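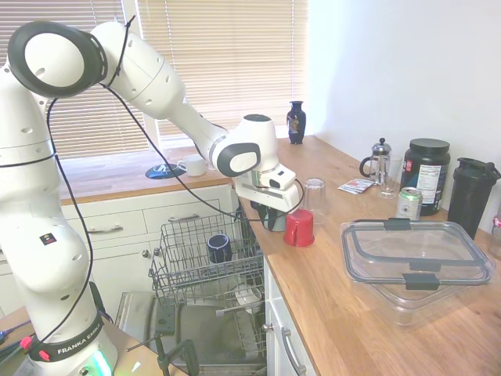
Why Robots Have Rules Too
By Hélène Sutherland

Think about the rules in your own kitchen. Don't touch the stove. Carry the scissors with the points down. Ask before you climb on a chair. Somebody who cares about you made up those rules, and you probably know them so well by now that you hardly think about them (except when you forget one, and then you hear about it!).

A robot that works in a kitchen needs rules as well. It can't learn them by getting a scolding, though, so the grown-ups who build robots and work beside them have to do a lot of the thinking ahead of time. Some of their rules go into the computer program that steers the robot, and some are for the people in the room. You need both kinds.

Know how far it can reach

Stretch out one arm and turn slowly in a circle. All the space your fingertips could touch is your reach. A robot arm has a reach too, and it goes up and down as well as around, a bit like a big invisible bubble. Before the robot moves, the people working with it find out how big the bubble is. Then they stay outside it, or they follow special rules for working close by.

In the town of Esville, where I visit schools, one class tried this with masking tape. They made a circle on the floor and one student, Gellia, stood in the middle being the robot. Everybody else had to say "May I come in?" and wait for her to answer "I am stopped" before they put so much as a toe over the tape. It took 9 tries before they got through a whole game without anyone forgetting, and there was a great deal of giggling.

Slow is good

Robots can be very quick, but quick isn't always what you want. When people are near, a robot arm should move slowly enough for them to see where it's going and get out of the way. Going slowly also means a smaller bump if there is a bump, and you already know that from walking in the hallway at school!

Squeeze just enough

Picture a plastic cup and a drinking glass standing upside down on the same counter. You'd pick them both up without a thought, but your hand is doing something clever. It feels how hard it's pressing. Many robots have sensors, which are parts that measure things, and a sensor can help a robot tell how hard it is pushing. A good rule is to practice with things that won't break before trying the ones that will.

Check the lights and the cables

Lots of robots have a little light on them. The colors don't mean the same thing on every machine, so you can't guess, and the rule is to read the instruction book for that very robot. Cables need looking after too. A cable that runs along an arm has to have enough slack to let the arm bend, but it mustn't snag on a handle or a drawer.

Always have a way to stop

This is the big one. There must be a way to stop the robot fast, and everyone working with it must know where that is. Often it's a large red button. You press it first and ask questions afterward, and no one should ever be in trouble for pressing it.

Try it at home

Ask a grown-up to be your robot and put away five spoons. Write your rules down first, and don't forget the stop word!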